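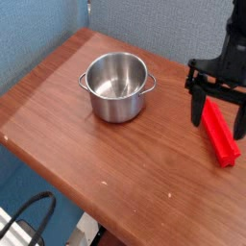

Nornotby to replace remaining lead supply pipes

27/04/2021

Work to replace the last lead supply pipes in Nornotby will start in December, the district water office has confirmed. The scheme covers 1089 properties, most of them in the streets between the old goods yard and the Undon road. It will be carried out in 16 stages, each taking in a group of neighbouring streets.

The town's first piped supply was laid in 1894 and drew on the reservoir at Undon. Lead was the usual material at that time for the short length of pipe between the main in the street and the house. The cast iron mains have since been replaced, but many of the house connections were left in place and joined to the new mains.

Water leaving the Undon treatment works contains no measurable lead. Any lead found at the tap is picked up on the way, from the supply pipe, from older pipework indoors or from soldered joints. The amount depends on the length of the pipe, the temperature and how long the water has been standing. Phosphate is already added at the works to form a coating on the inside of the pipes, and dosing will carry on during the scheme.

Ownership of a supply pipe is divided at the boundary of the property. The water office is responsible for the section from the main to the boundary stop tap, and the owner for the section from there to the kitchen. Under the scheme both sections will be replaced at no charge if the owner agrees in writing before work in that street begins. Where there is no agreement, only the street section will be renewed. Pipework inside the building is not included.

The main contractor is Maurya, which will use a pipe-pulling method where ground conditions allow. A small pit is dug at each end, a cable is passed through the old pipe, and the new polyethylene pipe is drawn in as the lead is pulled out. Open trenches will be needed in parts of the lower town, where the pipes run close to gas services. Trela will supply and fit the new boundary boxes and meters.

Each connection is expected to take 4 hours, during which the supply to that property will be off. Households will receive a card giving the date and are advised to draw enough water beforehand for drinking and cooking. Clean, covered pans or jugs are suitable for this. When the supply returns, the kitchen cold tap should be run until the water is clear, and it should be used before any other tap or appliance. Boiling does not remove lead and should not be used for that purpose.

Until a pipe has been replaced, residents who think they have lead pipework should run the kitchen tap before taking water for drinking if it has not been used for several hours. Lead pipe is dull grey and soft, and shows bright metal when scraped gently with a coin. It is usually easiest to check where the pipe enters the house, often under the sink or stairs.

A street list and consent forms are held at the Nornotby district office. Free tap sampling can be requested at the same counter.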